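Two grippers, one pen

15/06/2024

I have been suspicious of the Hestari fingers ever since the sales sheet promised they would pick up "anything on a desk". So I spent my Saturday finding out, with the Brorum pair we already own as the comparison.

On the bench the Hestari wins easily. It closes faster, the rubber grips well, and the controller took our old settings with 2 lines changed. Fine. But a bench is flat and open, and most of my failures happen in corners, near walls, with something tall standing next to the thing I want.

Gangadharan Hegde thinks I'm being unfair and points to the rated life of 4000 cycles. I did 49 grasps, so I can't argue with him about wear. What bothers me is how much of the wrist view the fingers take up. With a pen lying low in the picture, I'd like to see more floor and less finger before I let anything close on it. A different camera angle might fix that, and I'll try one before I spend any more money.
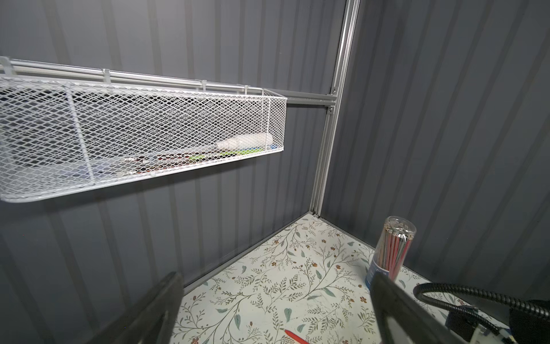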